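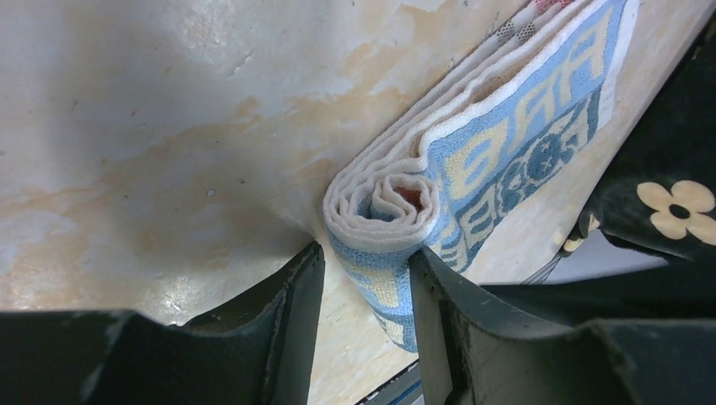
White terry towel with the blue and yellow band, partway rolled

From: Akihiko Kaneko
To: Walham Household Swap list
Date: 31st October
Subject: Re: Rolling or folding for the closet baskets?

Hello everybody,

I've been meaning to answer this one all week, and now that the kettle is on and the towels are put away I finally have a minute. The original question, for those who missed it:

> We moved into the Brumbridge apartments in June and the linen
> closet is so shallow that folded towels hang over the front of
> the shelf. My sister rolls hers, but mine come undone as soon
> as I pick one up. Does anyone have a way that holds? The shelf
> is 12 inches deep if that matters. Also, where do you all keep
> the odds and ends, sponges and so on?
> Minami Street newcomer

First of all, welcome! Twelve inches is plenty, so please don't go buying a new cabinet. I fold the towel the long way into a strip several layers thick, smooth it flat with my palm, and then start curling from one short end. The first couple of turns are the ones that matter (mine always come out a bit loose in the middle, and I've stopped fussing over it). If you have a towel with a woven band, like my blue and yellow one with the big letters that look like A's, keep the band facing out. It's so much nicer to look at on the shelf, and you can tell at a glance which towel you're grabbing.

Thick terry does want to spring open, so I set each roll down with the loose end underneath and pack the next one up close beside it.

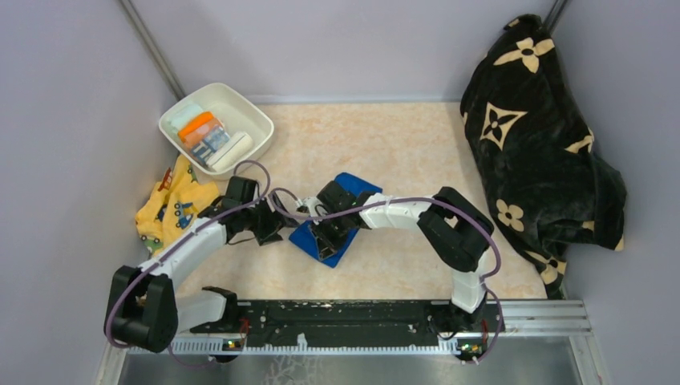
As for the odds and ends, I'm a great believer in one plain white bin with rounded corners. The sponge goes in there, along with little packages and anything else small enough to get lost behind the linens. Cloths I keep out of it, or they end up on top of everything and you can't find a thing. The yellow one with the cartoon cars has its own hook, in theory.

Big plush blankets are another matter entirely. Please don't try to roll one for a shallow shelf! I did once with our black flowered one and it took up the whole shelf and part of the next. Drape it over something sturdy and enjoy the pattern.

I still have a spare basket from the Nukport sale if you'd like it, just write to me off list.

Warmly,
Akihiko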